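Diario

Enero, por la noche
Por la autora del cuaderno

Escribo rápido que se me cierran los ojos. Hoy tocaba el armario de los juegos, el grande, el de la sala de lectura, y al final no he terminado ni la mitad. Dos baldas. Las otras tres siguen igual, con las cajas metidas a presión y un tambor que no cierra nada.

Llegué a las 9 con frío, la calefacción del local no arranca hasta que se le da un golpe al cuadro. Café de termo. Empecé por los puzles porque me parecía lo fácil y fue lo peor. El del faro tiene las piezas mezcladas con el de los barcos, los dos azules, los dos de la misma marca. Los he dejado en una bolsa con un papel que pone MEZCLA y ya veremos. Un puzle de 60 piezas completo, uno solo! Lo he celebrado con una galleta.

Luego las maderas. Llevaba semanas temiéndolas. Están las de Ustero, que compramos para la ludoteca el año de la mudanza, y las viejas de Trevaskis, que vinieron en un saco y que nunca supe de qué juego eran. Las de Ustero tienen los cantos vivos y las otras están redondeadas de tanto uso. En teoría se distinguen. A las once de la mañana con los dedos helados, no tanto.

Probé a separarlas por colores. Luego por tamaño. Luego otra vez por colores. El sistema que apunté en la libreta en noviembre decía "por largo, luego por grueso" y no tengo ni idea de qué quería decir con grueso, si son casi todas iguales. Tacho eso. Por colores y punto, que es como las piden los niños: las rojas para los tejados, las verdes para el prado o para la valla, y las que quedan para discutir.

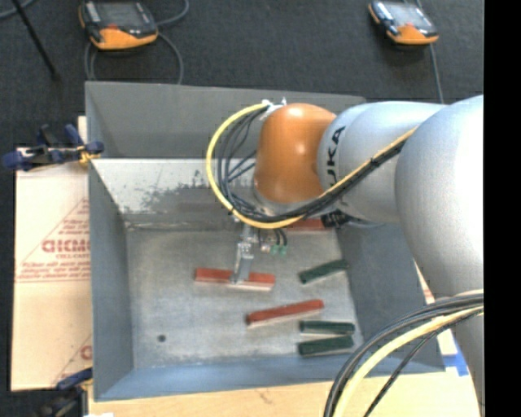 Bloques rojos y verdes en el cajón gris, a medio ordenar.

Dos rojas tirando a naranja y tres verdes, de esas oscuras que a mí me gustan tanto. Verde botella, o verde de persiana de pueblo. Las dejaría todas de ese verde si mandase yo. Una de las rojas enseña por abajo el canto más claro, color tostado, y me dan ganas de repasarla pero no, si empiezo con una acabo con todas y tengo pintura para cuatro como mucho.

El cajón necesita un fregado serio. El fondo tiene roces y manchones, y la pared inclinada está llena de motitas oscuras. Pasar estropajo suave y jabón neutro, nada de lejía. Si no sale, lijar un poco y una mano de gris. Preguntar en la ferretería si el gris ese se hace todavía. También hay una mancha pequeña en el suelo del cajón, abajo a la izquierda, que no sé si es tinta. Apuntado.

Me gusta ese cajón, de todas formas. Es bajo y con las paredes en cuesta, se ve todo de un vistazo y no hay que meter el brazo hasta el codo como en el arcón de las telas. Para las maderas es mejor que las cajas de Jemlow, que son bonitas y con tapa pero altas, y lo de abajo no lo vuelve a ver nadie hasta el verano. He pensado en pedir otro igual, de madera también, y poner en uno los colores cálidos y en otro los fríos. Dinero no hay, o sea que pensar es gratis.

Mediodía - bocadillo de tortilla de pie, mirando por la ventana. Llovía de lado. Me acordé de las tardes en casa de la abuela con los tacos que sobraban de la carpinteria, sin pintar, con olor a resina. Hacíamos corrales para gallinas que no existían. Yo siempre quería poner puerta y nunca había un taco bueno para puerta. Supongo que de ahí viene esta manía mía de que no falte ninguno.

Por la tarde peor. Me puse con los juegos de mesa y el de Onstead está incompleto, le faltan 5 fichas y el dado grande. Las instrucciones sí, en dos copias, cómo no. Se queda en la balda de abajo, en cuarentena. Si no aparecen antes de primavera lo desmonto y aprovecho el tablero para otra cosa, que el cartón es bueno.

Las etiquetas: hechas las de puzles y maderas. Letra fatal. Las de cartas y telas sin hacer. La impresora sin tinta negra desde antes de fiestas y nadie ha llamado. Llamar yo.

Me duele la espalda de estar agachada. También las rodillas, ese suelo es muy duro y la próxima vez me llevo el cojín del coche. Y guantes finos. Y radio, que en silencio tanto rato acabo hablando con los bloques.

Pendiente para mañana o cuando pueda:
- fregar el cajón gris y dejarlo secar boca abajo
- buscar la bolsa de las maderas sueltas, creo que está detras del biombo
- tres baldas (tres!)
- cinta ancha, rotulador gordo, tinta
- devolver la escalera antes de que la reclamen
- decidir lo del juego de Onstead

Se me olvidaba. En el fondo de la segunda balda apareció el cuaderno de préstamos viejo, el de tapas duras. Hay gente que apuntaba los juegos con todo detalle y gente que ponía "el del pato". El del pato! Llevo toda la tarde intentando saber cuál es. No tenemos ninguno con pato. O lo tuvimos y se lo llevó quien lo apuntó, que también puede ser.

He traído el cuaderno a casa, está en la cocina, y huele a humedad que no veas. Lo pongo abierto junto al radiador esta noche, no encima. Cena: sopa y lo que quedaba de tortilla. No he regado las plantas. Mañana sin falta, y a ver si madrugo.

Entradas recientes
- Forrar libros sin que salgan burbujas
- El arcón de las telas, primera parte
- Diciembre en dos páginas
- Lista de lo que se rompió en la mudanza
- Sopa otra vez

Contacto | © Todos los textos son de la autora | Volver arriba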